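Hand gripper pair, folding table station: inspection checklist and comments
Site: Claditz, upstairs room
Checked by: Colleen Chisholm
Date: May 10, 2022
Last full check: February (Ánh Dương)

Hi all, same form as last time, with my ramblings after each item. I did this one with a cuppa and no rush, so it's longer than usual, sorry Ánh!

1. Finger pads, lower unit
Status: OK
I ran a thumbnail along both pads and nothing lifted. Wiped them with a damp cloth and let them air dry. Please don't use the orange spray cleaner on these, it leaves the rubber slippery for days (ask me how I know).

2. Jaws, upper unit
Status: OK, watch
They close evenly and let go cleanly. There's a tiny bit more play than I remember, so I've pencilled it in for the next check. I tried the usual feeler at the tip and it still passes, just.

3. Trigger and return spring
Status: FIXED TODAY
The lower unit was coming back sluggishly after a long squeeze. I had the cover off, found lint wound right round the pivot, and picked it out with tweezers. One drop of the Hillex light oil and it's lovely again! Cover screws back in finger tight plus a quarter turn. They go into plastic, so go easy.

4. Marker mount on top of the upper unit
Status: OK
Flat, clean, no wobble. If you ever see a corner curling, swap the whole marker and recalibrate before you do any more work, don't press it down and hope. Spares are in the Urkau drawer under the cable ties.

5. Cable and strain relief
Status: NEEDS ATTENTION
The clamp where the cable leaves the housing has loosened off a touch. I've nipped it up for now but I'd like a new one. Gill had them in the catalogue under part 183 when I looked, and I've asked for 4 so we aren't caught short again. Until they turn up, whoever's holding the upper unit should keep the cable on their outer side and leave a good loose loop. Don't wrap it round your wrist, even for a quick one.

6. Lens and housing
Status: OK
Dusty, cleaned with the blower first and then the soft cloth. No scratches that I could find under the torch. Checked the picture on the monitor afterwards and the fingers sit where they should.

7. Cycle log
Status: OK
The lower unit is 400 cycles past its last pad change. Well inside what we allow, but write it down every session, please, even the short ones. I found 7 sessions with the box left blank and had to work them out from the recordings, which took up most of my morning.

8. Pull test with fabric
Status: PASS
My favourite bit, mostly because it needs two people and you get to have a yarn while you do it. One gripper on each end of the white sheet, lift, draw it out until it's taut and hold. You're feeling for creep at the pads. Then we swap ends and go again. No creep at either end, both times. If the sheet does slip on you, clean the pads and repeat before you write a fail. 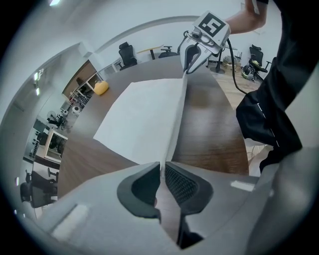 Item 8, sheet held taut between the two grippers over the table.

9. Table and floor round the station
Status: OK, with a grumble
Tabletop wiped down. Could we all push the chairs in when we finish up? You step backwards a fair bit during the pull test and I've caught my heel more than once.

10. Labels
Status: OK
Both still stuck down on the lower unit. I went over the edges with a fingernail and they're holding.

Still open
Cable clamp, upper unit (waiting on Gill)
Jaw play, upper unit (recheck next time, Ánh to compare with the February notes)

Cleared for use: yes, both units, minding the cable as per item 5.

Signed, Colleen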